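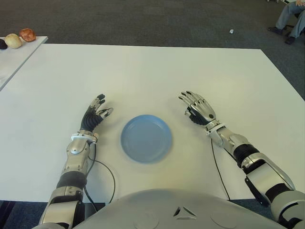 Fig. 1. Head camera view, both hands open, plate in start position.

Station check: two-hand gripper comparison, head camera view
Site: Jastano lab, bench 2
Date: 18 Jan 2024
Checked by: Jamila Wickramasinghe
Reviewed by: Dragica Trajkovski
Hand sets under comparison: Vornosent five-finger (set A), Jallar two-jaw parallel (set B)
Status codes: OK / OK with comment / OPEN / N/A

Set A is fitted for this check. Repeat sections 2, 3 and 5 in full after the change to set B. Do not carry results over.

1. Work area

1.1 Table surface clean, no tape residue: OK
1.2 Table feet locked: OK
1.3 Test object is the light blue plate, right way up, empty: OK
Comment: Plate sits between the hands, slightly nearer the far side of the robot's body than in the last layout drawing. Drawing to be redone. Use the plate position in Fig. 1 as the reference until then.
1.4 Second table outside the planned arm path: OK with comment
Comment: Its corner shows at upper left in the head view. The arm path clears it at the present speed limit. Check again if the reach limit is raised. Food items stay at the far edge of that table until the plate series is finished.
1.5 Floor clear of loose material: OPEN
Comment: Small white scrap on the carpet past the table. Remove before the first powered run.
1.6 Persons seated beyond the table are outside the marked distance: OK with comment
Comment: Distance is fine with set A. Set B adds length at the wrist, so measure again after the change.

2. Hands and wrists

2.1 Wrist collar rings seated, no gap, left and right: OK
2.2 Collar screws at torque, paint marks in line: OK
2.3 Fingers open fully on command, left: OK
2.4 Fingers open fully on command, right: OK with comment
Comment: Thumb reaches its open stop later than the left one. Repeated 20 times with the same result. Not a fault under the current limit but record it, as it will show up in the grasp timing.
2.5 Finger joints free of play: OK
2.6 Rubber surfaces free of cuts and dust: OK
Comment: Wipe with a dry cloth only. The cleaner used on set B leaves a film on rubber.
2.7 Hand serial numbers match the log sheet: OK

3. Cables

3.1 Connectors latched at the wrist, both arms: OK
3.2 Cable slack enough for full wrist turn: OK
3.3 Cables kept off the table surface: OPEN
Comment: Right arm cable lies in a loose loop on the table and curves back toward the torso. Left arm cable runs straight down over the table to the near side. Either one can be caught under the plate rim during a two-hand lift. Fit clips on both forearms and send a new picture for review.
3.4 No rubbing at the forearm joints: OK

D.T.: 3.3 blocks the lift series. The push series may go ahead at low speed with a second person at the stop button.

4. Head camera

4.1 Mount tight, no movement when the torso turns: OK
4.2 Lens clean: OK
4.3 Both hands and the whole plate in view at start position: OK
4.4 Focus at table distance: OK with comment
Comment: Plate outline is slightly soft. Hold the focus setting for now and compare against the printed target. If the target is also soft, refocus and discard any images taken with the old setting.
4.5 Torso does not hide the work area: OK with comment
Comment: The torso shell hides the near edge of the table. Keep the plate out of that zone for both sets, even where the arms can reach it.
4.6 Exposure locked: OK

5. Controller

5.1 Controller is the Kovačević unit, same for both sets: OK
5.2 Correct hand profile loaded: OK
5.3 Grip force limit set to 13 N: OK
5.4 Stop button cuts arm and hand power: OK
5.5 Arm holds position after stop, no drop at the elbow: OK
5.6 Log file opens with run number and set letter: OPEN
Comment: Set letter is missing from the file header. Runs up to 243 have to be sorted by hand from the paper sheet. Correct the template before the next run.
5.7 Housing temperature after warm-up under 46 °C, both arms: OK

6. Conditions for a fair comparison

6.1 Same plate for both sets: OK
6.2 Same start position marked on the table: OPEN
Comment: No mark made yet. Use thin removable marks outside the plate outline.
6.3 Same approach speed: OK
6.4 Failed grasps logged with a cause code: OK with comment
Comment: "Slip" and "rim miss" have been used for the same event. Slip means contact on both sides, then loss. Rim miss means no contact on one or both sides.
6.5 Spare plate of the same type on hand: N/A for push series

Open items
1.5 scrap on floor: Wickramasinghe, before power on
3.3 cable clips: Wickramasinghe, before lift series
5.6 log header: Trajkovski, before next run
6.2 table marks: Wickramasinghe, before next run

Result: released for push series with set A once 1.5, 5.6 and 6.2 are closed. Not released for lifting. Set B check planned for February.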